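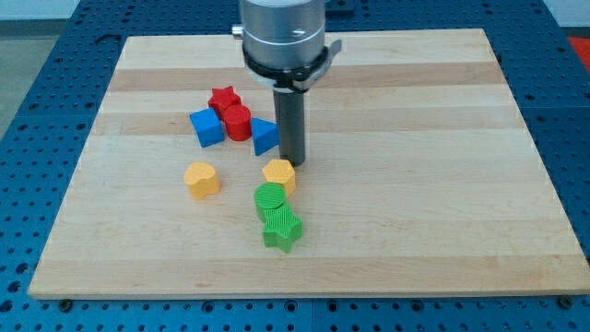

Colored blocks on a striped board of light maple.

Search this site Go

Print this page | E-mail this article

Edge-glued board

An edge-glued board is a flat panel made by joining narrow strips of wood side by side. Sellers often claim that such panels "cannot warp." The claim is doubtful. Wood still swells across the grain in damp air, glued or otherwise, and a wide panel may cup if only one face is sealed.

Alternating the direction of the growth rings is widely advised. Ludger Dreßler compared 60 maple panels stored until December and found little difference between alternated and random strips, though his test covered a single shed and has not been repeated. The maker Kostum still prints the rule in its guide without giving a source.

Striped color is sometimes taken as a mark of quality. It mostly reflects which strips were at hand.

Contact | Copyright Kavesel | Back to top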